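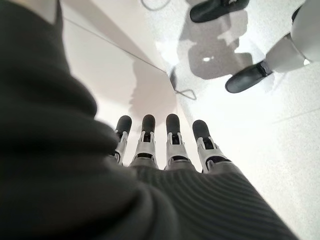
Resort fees have to go

Thursday, October 10, 2024

Three nights in Liltlow in August. Booked the Skanby because the rate looked fair and the porch looked nice. Got to the desk, tired, two bags, and there it was on the printout. An "amenity fee." $30 a night. For what? The pool (closed for repairs), the beach towels (no beach), and a newspaper I never saw.

I paid. Everybody pays. You're standing there with your shoes full of sand and your kid asleep on the luggage cart, what are you going to do, drive home?

And that's the whole trick of it. The fee shows up when you're too far in to walk out. Some places put it on the last booking screen now, in gray type, after you've typed in your card. Small improvement. Still sneaky.

I know what the owners say. Costs are up, linens, insurance, payroll. Fine. I believe it. Then raise the rate! Put the real number on the front page and let me decide. I stayed at the Begum the year before, a little 12 room place over by the ferry, and it cost more on paper than the Skanby did. But the price on the website was the price on the bill, breakfast and parking and all. I walked out feeling fine about it and I've sent 2 sets of friends there since.

The usual comeback is that if one inn folds the fee into the rate, it looks pricier in the search results and loses the booking to the guy who didn't. True, and I don't have a great answer for that. Small inns get squeezed by the listing sites and the sites have been happy to sort by the fake price for years. So make everyone do it at once. Town could write it into the lodging license tomorrow. Drelov, up the coast, did it last year and the hotels are still standing – some of them even brag about it on their signs.

What bugs me most is what it does to the people at the desk. The young woman who checked us in clearly hated that part of her job. She had the speech down, eyes on the keyboard the entire time. She didnt invent the fee. She gets yelled at for it all summer anyway.

Anyway. If you run an inn, one price, up front. If you're booking one, call first and ask for the total with everything in it, and if they wont say it out loud, book somwhere else. I'm going back to the Begum in the spring.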